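Okay, I have become a person with opinions about kitchen stands and I need to tell you all about it (1/5)

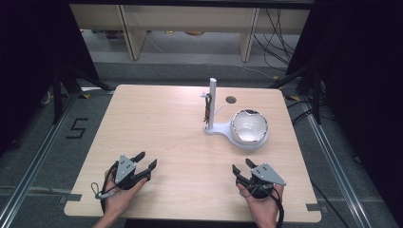

I used to keep everything in one drawer, and every morning was a rummage. Then Svenja Brinkmann told me to try going upwards. One white post, one flat base, and suddenly I have my worktop back! (2/5)

The bowl is my favourite bit. White outside, shiny silver inside, and the base curves out to cradle it so neatly. Mine gets lemons, garlic, and whatever came home in my coat pocket — mostly more garlic. (3/5)

Small tip: hang the thing you reach for most on the side nearest you. I had my scissors round the back for 3 weeks and kept knocking the bowl with my elbow. Swapped them in March and it's been bliss. (4/5)

Sachiko Katayama wants to know if it would hold 4 mugs as well. I've only got small pegs so I'd say two, little ones, but I am so ready to be proved wrong — send me your stands, please, I want to see every single one! (5/5)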